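How Do You Teach a Robot to Wipe a Table?

First, a quick test. Go and wipe a table. Any table. I'll wait.

Done? Good. Now write down exactly how you did it. How hard did you push? When did you decide to turn the cloth around? How did your fingers know they were holding one layer of fabric and not three?

If your page says "I just sort of wiped it," congratulations. You have run into the same problem that has been annoying robot scientists for years. People are very good at chores and very bad at explaining them.

The old way

For a long time, if you wanted a robot to do something, you wrote it a list. Move the arm forward. Stop. Close the fingers. Lift. This works nicely in a factory, where the same part shows up in the same place all day long.

A kitchen is a different story. Things get moved. Your brother leaves the salt on the floor. A robot following its list will reach for the spot where the salt ought to be, grab a handful of air, and carry it very carefully to the shelf.

The new way: copy somebody

At a small lab called Zistard, a scientist named Ghizlane Benjelloun works on something called learning from demonstration. It's a long name for "watch me, then you try."

The clever part is that the robot doesn't have to be there. A person holds a pair of grippers, one in each hand, and does the chore with those. Grippers are the pinching ends you'd find on a robot's arms, and these have two fingers each. (You have ten fingers. Try not to brag.) A camera rides along on the gripper and records what's going on between its fingers.

Why not just film someone's bare hands? Because a robot doesn't have your hands. Watching you tie a bow with ten fingers is about as useful to it as a swimming lesson from a fish would be to you. If the person uses two stiff fingers, then every move in the recording is one the robot has a chance of copying.

What the gripper sees

The view is a bit odd at first. You get two big dark fingers at the bottom and whatever is between them, which might be a cloth on a table. Notice how pale the cloth is, and how pale the wood is. Finding where one stops and the other starts takes a moment even for you, and you've been looking at things your whole life.

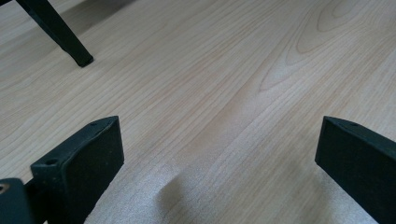
Why cloth is such a pain

A jar is a polite object. It's the same shape when you pick it up as when you put it down. Cloth has no manners at all. It folds, it slumps, it bunches up in a new way every time, so the robot can't memorize one shape and be finished.

What it can do is look for clues. A little ridge in the fabric is a good one, because it gives two fingers something to pinch. After enough recordings, the computer starts to connect "bump in the cloth" with "close fingers about there." It hasn't been told this rule. It has just seen a lot of bumps.

How many is a lot?

For one tidying job, the team made 2997 recordings. Kamran Bagheri made a good share of them, and he says he now picks up his toothbrush as if it were a science project. They were aiming for 3000. Then they threw out 3, because in those he had sneezed.

Each recording lasts 20 seconds or less. The tidying happens over and over, with things put in different places, and a mistake followed by a fix is often kept. The robot is going to make mistakes too, and it helps to have seen what comes next.

Two hands, two jobs

The second camera sits up high and looks down at the whole table. From there you get the person's hands as well, plus the shelf, the jar with the sandy-looking stuff in it, and a white container held upright in the right gripper. The close-up view is good for pinching. The high view is good for knowing where the shelf is before you bump into it.
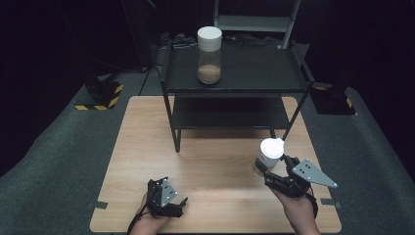
So did it work?

Sort of, which in science is a perfectly respectable answer.

The team fed the recordings to a program they named Sido and connected it to a real pair of robot arms. Sido was good with jars and containers. It was decent at putting them on the shelf. With cloth it did well when there was a fold to grab and badly when the cloth was lying perfectly flat, when it mostly patted the table like someone looking for their glasses in the dark.

They also tried training it on only 2000 of the recordings, to see if the rest were worth all that work. That version was worse with cloth and almost the same with jars. Kamran was relieved about the cloth. He would have liked his July back otherwise.

Try it yourself

Get two pairs of kitchen tongs, one for each hand, and ask before you take them. Put a dishcloth and a plastic cup with a lid on a table. Now fold the cloth in half and set the cup on top of it, using only the tongs.

Then try again with the cloth smoothed out completely flat. Be patient with yourself. Sido is still working on that one.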